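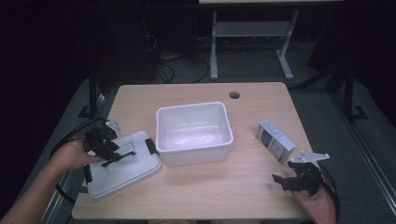 Slide 1. Open day at Dallholm, both grippers in hand, bin and lid on the table.

Hi everybody, thanks for staying past the coffee. (Wait for the door to close. It sticks.)

Start with how I ended up there. I signed up for the Dallholm open day thinking I'd get a tour and a free pen, and I got the tour, and the pen, and then about two hours standing at one table because I couldn't drag myself away from it! Say that Dallholm is out past Wustby, the bus lets you off at the wrong end of the lot, wear real shoes.

What they were showing: a person holds a gripper in each hand and does a chore, and what the grippers record goes toward teaching a robot the same chore. The project is called Acharya. The chore that afternoon was packing up: carton goes in the white bin, lid goes on the bin, clips go down. My five-year-old niece could do it. I could not, more on that in a minute.

Ask the room: who has put a lid on a storage bin this week? Hands up. Who thought about it? Right.

Point at the lid. One clip is down by the lower left, the other one is up near the bin, so whatever you do with your left hand you need the other hand free for the far side. With your own fingers you don't plan that. With a gripper on each arm you plan everything — I was talking to myself out loud by the end.

Mention the cables, because somebody from Dorumcombe asked me about them last time. Yes, there's one on each gripper, and yes, you feel them. You learn to keep your elbows out.

(Drink water.)

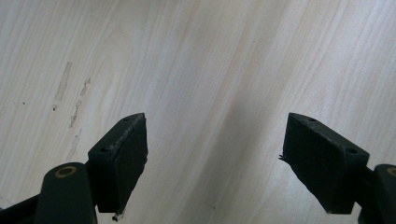

Page last changed: November, 4:15 p.m.

OK so slide 2, the fingers. Let people look for a second before talking.

I love this one because of the fuzz. See the pads? They've got this rough, fibrous covering on the inside faces, and at the bottom of the left one there are pale fibers hanging loose. I went in expecting polished metal claws, and what I got was closer to the bottom of my desk chair. My guess was that the covering is there for grip, and the woman running the table said yes, and that pads are a thing you replace, like brake shoes.

If anybody asks about the brown streaks on the wood, I don't know either. Move on.

Numbers, keep this quick. They wanted 50 good runs of the packing job per session. The counter on the wall was at 891 for the whole project when I walked in. Visitors got 3 tries each and I used all of mine. Try one, I bumped the bin off its spot. Try two, carton went in fine, lid went on backward. Try three took me 71 seconds and got a polite little round of applause from a school group, so I'm counting it.

Don't forget the part about slowing down! The advice I got was to close the fingers before I thought I was close enough, then look, then move. It felt silly and it helped a lot. Same thing I tell people learning the forklift, so maybe linger on it if the warehouse folks are in the room.

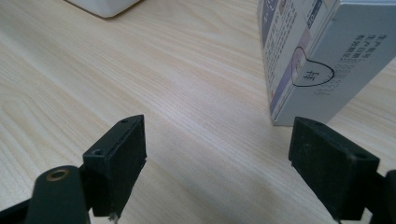 Slide 3. Fingers open, carton just past the right pad.

This is the spot where I kept getting it wrong. The carton is standing on the table, close to the right pad, and you'd swear you could just close and grab it. Nope. From up where your eyes are, you misjudge the gap every single time (well, I did).

The side panel seems to have the batch number and dates headings printed in Chinese. Skip this if we're running late.

Wrap up with what I'd want for our own open day at Dorumcombe: more than one table, a stool, and let people fail a couple of times before anyone steps in to help. Dallholm was really good about that.

Questions. If it's quiet, ask who wants to go in the spring, the sign-up sheet is by the sink.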